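Voyle adds clear desk organizer to storage line

14 September 2018

Voyle has added a shallow desk organizer to its Stellona storage line. The box is molded in clear plastic with a smoky-grey tint and is meant for pens, clips and small hardware. It went on sale this week through Firnow at $7, or $200 for a carton of 40.

Tarık Öztürkmen, product manager at Voyle, said the line had lacked a low, open box for desktop use. "Most of our range is built for drawers," he said.
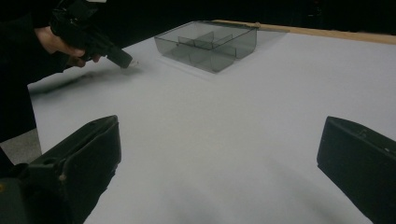
Stellona boxes are sold without lids – the company plans to offer one in November. The new model has one long divider running lengthwise, with shorter cross-dividers forming the separate compartments, and the tabletop shows through the clear walls. Voyle said the box should be washed by hand.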